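Two Nights in Grernholm: A Route Planner on Timetables, Ferries and Walking Distances
Interview, August 29, 2026
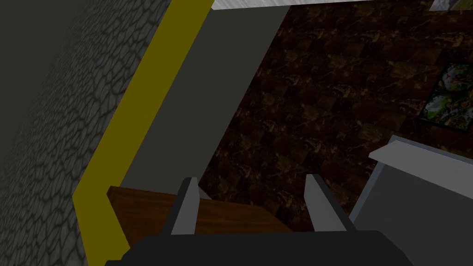 Getting there

Maiara Caldeira plans rail and ferry itineraries for independent travelers, and for the past four seasons most of her work has concerned Grernholm, a harbor town at the end of a branch line. She answered questions by phone from the office in Ernstead.

The usual mistake, she said, is to book the ferry first. "The ferry has slack in it. The branch train doesn't. There are four trains a day from Ernstead in summer and two from the start of January, and the last one leaves before most people have finished lunch."

She tells clients to fix the train, then choose a crossing that leaves at least an hour at the pier. Foot passengers board from the east ramp. The signs at the station still point to the west ramp, which now takes vehicles only, and the walk between them is 600 meters along an uncovered quay.

"With a suitcase, that is ten minutes. In wind, add five."

Where to stay

Grernholm has two clusters of lodging, one by the harbor and one on the ridge. Caldeira prefers the ridge for stays of two nights or more. Rooms are larger and the bakery opens at six. For a single night she books the harbor, as the bus up the hill stops running at 8 p.m.

Her colleague Ademir Dantas, who handles the walking routes, disagreed on this point. "The ridge path is lit now — it wasn't when she wrote her notes. I would put anyone who can manage stairs up there, even for one night." Caldeira said she had walked it in the dark once and saw no reason to repeat it.

The Brollumard path

Most visitors come for Brollumard, the headland north of town. The summit marker gives the height as 1174 feet. Dantas recommends going up by the inland side and returning along the coast, so that the steep section is climbed and the loose gravel comes on level ground.

He allows four hours for the loop, including a stop at the upper shelter. There is no water after the farm gate. Dogs must be leashed through the grazing land, and the gate at the far end has a latch that needs lifting before it will slide.

"People pull it," he said. "Then they climb over, and the wire suffers."

Costs and tickets

A through ticket covering the train and the crossing is sold only at the Ernstead counter. The machines sell the two legs separately, at a higher total. Caldeira advises buying the return at the same time. The Grernholm office closes for lunch, and its hours outside summer are posted on the door and nowhere else.

Asked what she would change, she named the bus. "One later departure. Nine o'clock would do."

Dantas asked for a second bench at the shelter.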